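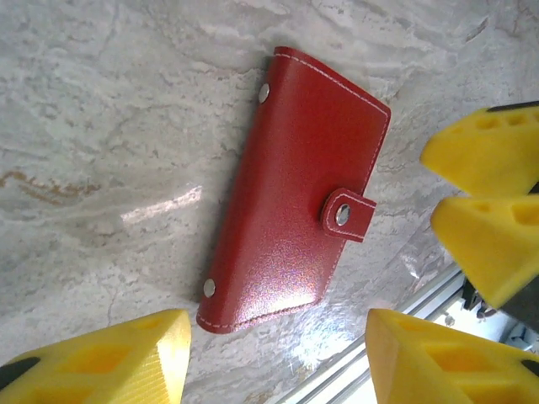 Red wallet on the counter, closed.

Thread: How many cards do you really carry?

saliandrift wrote:
Spent my evening trying to close a wallet that has been on a diet since July and keeps gaining weight. Took everything out and sorted it on the couch. Two bank cards, license, insurance, a library card for a county I left, and 13 loyalty cards. One of them is for a sandwich shop that is now a vape store. I was two stamps from a free sub.
What do the rest of you carry day to day? Looking for permission to throw things out.

M_Chacko wrote:
License, one debit, one credit, transit pass. Cash folded once. Everything else is in a drawer where it can be useless without hurting my back.

lotesta wrote:
One credit card is asking for trouble. Mine got declined at a gas station 70 miles from home for "unusual activity," the unusual activity being that I bought gas. Carry a second one from a different bank.

M_Chacko wrote:
Or carry cash, which has never once texted me to confirm that I'm me.

lotesta wrote:
Cash is also gone for good if you drop it. I lost $300 at a street fair and the only thing I got back was advice.

saliandrift wrote:
OK, so the pile so far. Sandwich shop is out. The two expired insurance cards are out. I'm keeping the Cimeo pharmacy card because the cashier there sighs at me if I give a phone number.

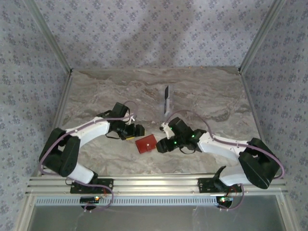

The library card is harder. I know it doesn't work. I also know that if I toss it I'll have to admit I owe them for a cookbook. And there's a Rasel gift card with an amount on it that I can only describe as a mystery, so that stays until I'm next at the mall, meaning forever.

ashwin_k wrote:
Gift cards usually have a balance number printed on the back. It takes a minute to call. I did mine last winter and had nearly $50 across four cards. Felt like a robber baron.

irais.b wrote:
Unpopular opinion, keep the loyalty cards but put them on your phone. Take a picture of the barcode. Most scanners read it fine off the screen.

M_Chacko wrote:
Most scanners do not. I've stood in that line behind you, tilting the thing back and forth like you're panning for gold.

irais.b wrote:
Turn your brightness up, Muthu.

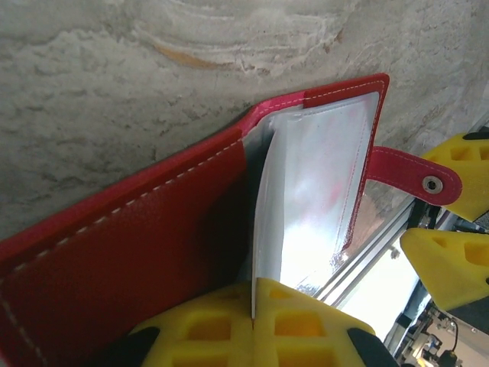 lotesta wrote:
Does anybody still keep their Social Security card in their wallet?

ashwin_k wrote:
Leave it at home somewhere safe. You hardly ever need the card itself, and a stolen one is a much bigger headache than a stolen debit card. My dad carried his for years, laminated, next to his fishing license.

saliandrift wrote:
Checking... OK, it is no longer in my wallet. Moving on.
Down to nine cards and it shuts if I lean on it a little. Calling Rasel tomorrow about the balance.

M_Chacko wrote:
Nine is five too many.

lotesta wrote:
Nine is fine. Did you keep the second credit card?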